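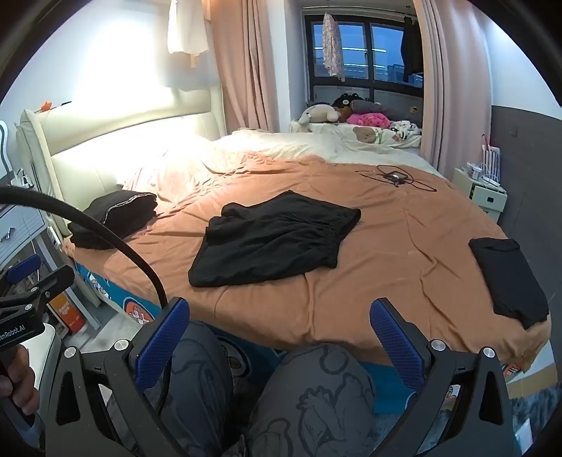 Timing fault in handheld grippers halts laundry robot trials

Search this site Enter keyword Go

Drekero has suspended trials of its two-armed laundry robot after the machine repeatedly closed its fingers too late on folded clothing. The fault has been traced to recordings made by people using handheld grippers in their own bedrooms, and 657 of those recordings have been withdrawn.

The recordings were supplied by Grorkent, which lends the grippers to home workers and pays them to fold, stack and move clothes with the tool in hand. A camera on the gripper films the work while a sensor in the linkage measures how far apart the fingers are. The two streams are joined afterwards and used to train the robot, which learns when to open and close its own fingers from what the camera could see at the time.

In the affected recordings the two streams do not match. The finger readings run 60 milliseconds behind the picture. At the moment the video shows the pads meeting on a hem or a waistband, the sensor reading still says they are open.

Grorkent said the lag came from a firmware update issued in March, which changed the way readings were held in memory before being written to the card. Of the 9 grippers in the batch that received the update, 4 show the fault. The others have an earlier revision of the sensor board and were not affected.

A lag of that size makes little difference to a slow, firm grasp. With thin cloth the effect is larger. The robot begins to lift while its fingers are still closing, and the edge of the garment is either missed or held by a few threads. During trials at the Nunedus test flat, the machine dropped garments between the bed and the stack, and on several runs it dragged the top item off a finished pile and on to the floor.

The more serious event, and the one that led Drekero to stop work, took place on an afternoon run at the same site. The robot was clearing clothes from a bed on which a phone charger had been left lying. It reached for the sleeve of a shirt, closed late, and caught the charger lead along with the cloth. The arm then raised both. The lead was plugged in at the wall and pulled tight before the force limit tripped and the arm stopped. The plug was bent in its socket. Power to the room was switched off by hand, and no injury was reported.

Drekero said the force limit had worked as designed but at a higher load than it would accept near a live socket. It has since lowered the limit for all bed and floor tasks. It also said that loose cables would remain in the test rooms once trials resume, as the robot is meant to work in bedrooms as people leave them.

The fault went unseen for several weeks. Grorkent checks each recording for dropped frames, missing readings and gaps in the clock, and the affected files passed all of these. Both streams were complete and both carried regular time stamps. The stamps on the finger readings were applied when the data left the buffer, and should have been applied when the measurement was taken. Nothing in the files themselves pointed to an error.

It was found by comparing picture and reading by eye. A technician at Nunedus stepped through a set of folding recordings one frame at a time and marked the point at which the pads touched. On sound grippers the marked point and the reading agreed to within a single frame. On the faulty units the reading was late every time and by the same amount.

The constant size of the lag means the files could in principle be repaired by moving one stream against the other. Grorkent has decided against doing so for the present. Some home workers used more than one gripper in the same session, and the unit number was entered by the worker at the start of each recording. Where a number was entered wrongly, a correction would add an error to a file that was previously good. The withdrawn set will be kept apart until each file has been matched to a unit by other means, most likely by the small differences in the way each camera is seated in its mount.

Home workers have been asked to stop using any gripper that shows the March firmware on its start-up page and to return it by post. They have been told not to roll back the firmware themselves – the older version will load, but it clears the finger calibration, and the opening width then reads wrongly until the unit has been set up again on the bench. Work already submitted will be paid for in full, including the withdrawn recordings.

Replacement units will carry a new check. At the start of every session the worker will be asked to open and close the fingers three times in plain view of the camera. Software will find each closing in the picture, compare it with the reading and refuse to start the recording if the two differ by more than one frame. Grorkent said the step adds a few seconds and could have been included from the outset.

Users of Sezer, the software that joins the streams and prepares them for training, are advised to update before loading any further clothing data. The current version trusts the stamps it is given. The new one raises a warning where the finger reading trails the picture by a fixed interval across a whole file, though it needs a clear view of the pads to do so and will skip recordings in which cloth covers them for most of the task. Skipped files are listed in the log and should be checked by hand.

Drekero has already retrained the robot without the withdrawn recordings. In bench tests on single garments the late closing has gone, but the new version is less steady on thick stacks, which were heavily represented in the missing files. Grorkent has asked its home workers to record more of them, with jumpers and folded trousers given first place on the task list.

No date has been set for a return to the Nunedus flat. The lower force limit has to be tested on cables and bedding with the arm running at full speed, and the damaged socket is to be replaced before the room is used again. Trials of the robot's separate towel-folding program, which was trained on recordings made before the firmware update, are continuing.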